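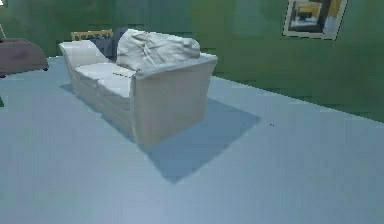
Última modificación de esta página: octubre, 18:42

Asunto: Re: [lista-reretti] Colores para el piso pequeño, y lo de las cortinas
De: Séverine Coste
Para: lista-reretti

Queridas y queridos todos:

Perdonad que haya tardado tanto en contestar, que he tenido a mi suegra en casa y ya sabéis cómo son esas semanas (encantadora, pero se levanta a las 8 y quiere conversación). He leído todos los mensajes del hilo, incluso el larguísimo de los rieles, y voy por partes.

Iida Peltonen escribió:
> Hola a todos. Estoy terminando de decidir los colores del piso
> que alquilamos en la calle de los talleres. La sala la quiero
> muy clara, con el sofá de dos plazas en crema, y me da miedo
> que quede sosa. Para las cortinas dudo entre el lino de Ikonen
> y la mezcla de Flomex, que sale bastante más barata. ¿Alguien
> ha lavado la de Flomex? Y otra cosa: ¿os atrevéis con un color
> oscuro en una habitación pequeña? Mi hermana dice que ni hablar.
> Un abrazo, Iida

Iida, guapa, lo primero: las cortinas. Yo tuve las de Flomex en el comedor de la otra casa y las lavé no sé cuántas veces, siempre en frío y colgándolas todavía húmedas, y no encogieron nada que yo notara. Lo que sí hacen es perder un poco de cuerpo, se quedan como cansadas, y en una ventana alta eso se ve. El lino de Ikonen se arruga con mirarlo, pero cae precioso, y con una sala tan clara como la tuya yo creo que la arruga hasta le sienta bien. Me pidieron 536 por las dos ventanas, con la confección incluida, y en Goveo, por algo parecido pero con forro, 1.050. ¡Casi me caigo de la silla! Pregunta de todas formas, que igual han cambiado la tarifa.

Lo de que quede sosa no me preocupa tanto como a ti. Con tanto crema, mete una manta de lana gruesa, una lámpara que dé luz baja y amarilla, y algo de madera vieja, aunque sea un taburete. Y por favor, prueba la pintura por la mañana y también por la noche, que yo elegí un gris divino a mediodía y cenaba todos los días en una nevera. 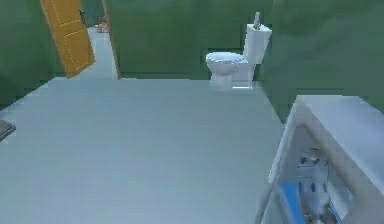 En cuanto al color oscuro en una habitación pequeña, aquí me vas a permitir que le lleve la contraria a tu hermana, con todo el cariño. Llevo años oyendo que lo pequeño hay que pintarlo de blanco, y los cuartos de paso, los aseos y los recibidores son justo donde yo me atrevería, porque una está poco rato y no se cansa. Un verde apagado, por ejemplo, en todas las paredes, con el suelo gris claro y el inodoro blanco destacando delante, me parece de lo más elegante. Eso sí, dos manos como mínimo, y deja pasar un día entre una y otra.

De los rieles no opino, que bastante se ha opinado ya. Solo os recuerdo que el que quiera entrar en el pedido conjunto de muestras tiene que escribirme a mí y no a la lista, que luego se me pierden. El envío sale gratis a partir de 20 muestras y todavía nos faltan unas cuantas.

Un abrazo grande, y cuéntanos cómo te queda, Iida,

Séverine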